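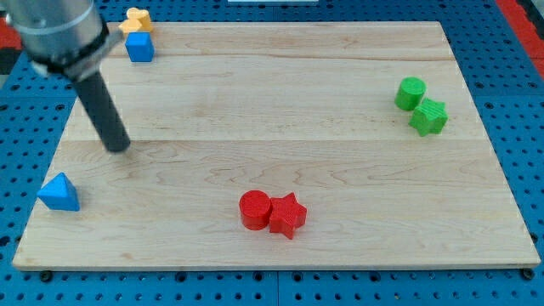
Maple is wasted on a play board, one reader wrote to us in February, and a sheet of painted chipboard would do the same job for a quarter of the money. We put that to the owner of Fudier, a one-room workshop in Wilthorpe that makes boards for building blocks and sells them to nurseries and parents.

"I've heard it before," she said. "I used to make them in chipboard. The corners go first. A child drops it on its corner, it swells up the first time it gets mopped, and then you've got a board that rocks. Blocks don't stand up on a board that rocks."

The maple comes from Karamanlidis, a timber yard on the other side of town, as planks she planes and glues up herself. She doesn't try to hide the joins. Wavy dark streaks in the grain stay in as well, although a few customers have sent boards back over them.

"They think it's a stain. I tell them it's the tree. If they still want a plain one I'll look through the stack, but I don't charge less for the streaky ones and I don't charge more for the plain ones."

A glued board sits in clamps overnight. She sands it the next morning, starting with a coarse paper across the joins and finishing with a fine one along the grain. The test is a fingernail dragged over each seam. If the nail catches, the board goes back on the bench. A seam that stands proud will tip a cylinder, she said, and a cylinder on its end is the first tall thing most small children try to build with.

We asked which shapes give the most trouble.

"Stars. A cube you can put down any way you like. A star lying flat is fine, but they want it up on its points, and then they want something on top of it. The triangular ones are all right as long as nobody asks them to be anything but a roof."

She doesn't make the blocks. She sells other people's alongside the boards, and for the past few years that has meant a line called Mevico, which comes in plain bright colours. Fudier packs them in bags of 40, mixed shapes. She would like to sell smaller bags.

"Forty is a lot of blocks for one child. Put out ten and they'll play with ten. Put out 40 and half of them are under the sofa. Parents like a full bag, though, so that's what I sell."

Her advice on sorting was short. For very young children she suggests going by colour, with reds together and blues together. Shape can wait. A red cylinder and a red star are easy to pair up for a child who has no word for either shape. Later the same child will start putting the blue cube with cubes of other colours, usually without being told.

The boards need little looking after. She oils them before they leave and recommends doing it again every 12 months, or sooner if the wood looks grey. Wipe with a wrung-out cloth, dry straight away, stand it on its long edge to air. No dishwasher, which she mentioned twice. A nursery once put four of hers through a kitchen machine and all four came apart at the glue.

Pegboard is useful underneath if the table is a good one, she said, or on the wall to hang the board from afterwards, though that means drilling a hole in one end and she would rather customers asked her to do it.

She has made 900 boards so far and keeps a tally in pencil on the inside of the workshop door. The price went up last year when the timber did. On the reader's point about cost, she gave some ground.

"If it's for one child for one summer, buy the chipboard. I would. If it's going to a nursery, come and see me."

Orders currently take three weeks. The workshop is open to callers until 4 pm.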